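Oltent FAQ: the questions I get asked most

I look after Oltent, the planning and control layer we run on our two-armed setups, and my inbox keeps filling with the same handful of things. So I've put them in one place.
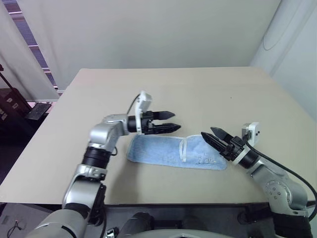

Do I need both arms connected to start?
No. Launch with the single-arm profile and the planner ignores the other side. Just remember to switch back — I've lost a whole morning to that one!

Why does it refuse a grasp on cloth?
Usually the edge detector isn't confident enough. Lower the threshold a touch, or refit the fold template if your fabric is thicker than ours.

How fast is the control loop?
500 Hz by default. You can push it to 700, but I'd only do that on the Kinsella build (the older Hokesen one drops packets).

What's error 218?
The two arms have asked for the same bit of space and the planner has stopped both. Clear it, widen the gap setting and replan.

Can I replay an old plan?
Yes, the last 27 are kept. Open the history tab and pick one. It checks for collisions again before anything moves, so expect a short wait.

Who wrote the calibration tool?
Henryk Żak, and he still fixes it when I break it. Bug reports go to him, grumbles about the docs come to me.

Last updated 9 January 2022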